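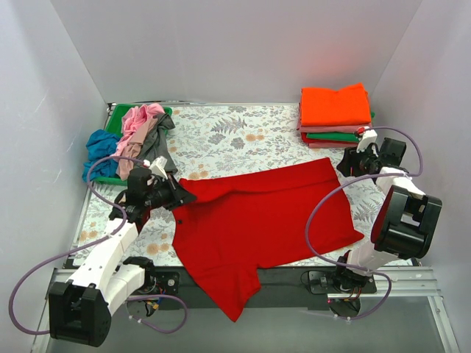 A red shirt laid out on a fern-print cloth.

Tips: sorting clothes after a death in the family

Wait until after the funeral if you can. Check every pocket before anything leaves the house - cash, rings and prayer cards turn up in coats. Use four boxes: keep, family, donate, discard.
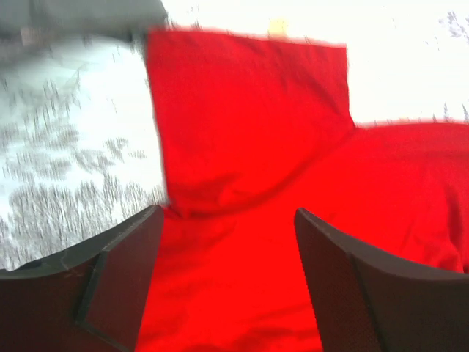 Shirts meant for a memory quilt should be washed first in plain detergent, no softener. A lap quilt of 48 squares takes more shirts than people expect, so hold back a few extra. Button the plackets before you fold.

Store uniforms and dress clothes in acid-free tissue, never in dry cleaner's plastic. Label each box with the name and year.

Updated 2025-02-25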